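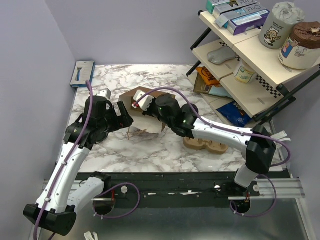
Aurelio Contreras
Member, home builds

Two-arm bench build, purple cable keeps snagging

I have two arms on one rail along the near edge of a worktop, both reaching in to work on a cardboard box. The cable on each is on the outside. On the left one I've clipped it along the forearm with small white ties, then it loops up and over to the top joint. When the left wrist turns past halfway the loop goes tight and the arm stops with a load error. I left 300 mm of slack at the wrist. Should I add more, or move the ties? I'd like to leave the rail where it is.

Tudard

Move the ties first. With one close to each side of a joint, the cable has nowhere to go when the joint bends. Take off the two nearest the elbow and put them back mid-segment, loose enough that the cable slides through. Then move the arm by hand with the power off, through its full range, and watch where it pulls.

I wouldn't go past 300 mm. Mine was at 500 for a while and the loop kept catching on box flaps. Check the bottom end as well. Yours loops down at the base, and if it's pinched there no amount of slack higher up will help.

Palis

get thinner cable, mine was fine after that

Nirkard

Agree with Tudard on the ties. Also look at what the error says before you blame the cable. I had the same stop in December and it was a loose horn screw in joint 2. Unplug the wrist, let the cable hang free and run the same move slowly with the other joints. If it still stops, it's something else.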